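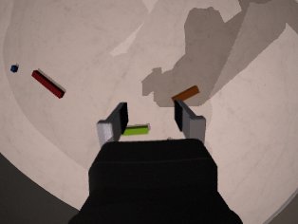
Wrist view in the Kovik simulation package, with the green block between the open fingers.

Products › Simulation › Kovik › Gallery

Kovik is a simulated tabletop workcell offered by Ollholm for training and testing pick tasks. The package is supplied with 2 camera views and a set of colored blocks. Surfaces and lighting may be changed by the customer. A license covers 3 seats.

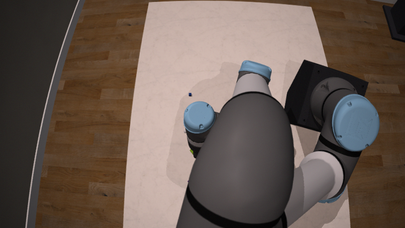 Small parts such as the dark blue cube may be placed anywhere on the marble table. Shadows from the arm are rendered in both views — a point several customers requested. Orders are handled by Trendstead under item 1811.

Last updated: April

Comments

labnotes: Can the wood floor be swapped for plain gray?

Ollholm Support: Yes. Please see the surfaces menu.

rk_bench: Setup took us about 2 hours. The wrist view is the one we use most.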